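Roos Verbruggen tests matte coatings for work surfaces at Sellell. Her current series covers 53 white panels, each wiped by hand and checked for gloss.

"White shows everything," she says. "Gray smudges are the usual complaint, and most of them are polish – the finish has been rubbed smooth."

She rejects melamine sponges for the same reason. "They're abrasive. People forget that."

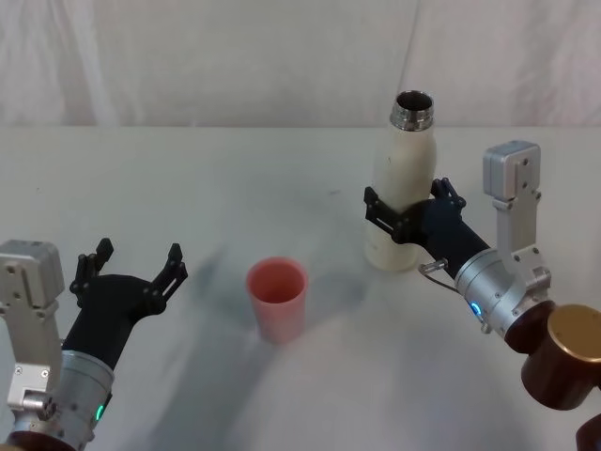
## Cleaning intervals

Verbruggen logs gloss after every 79 wipes. The readings climb slowly, then level off.

"After 236 wipes I stop," she says. "By then the cloth matters more than the cleaner."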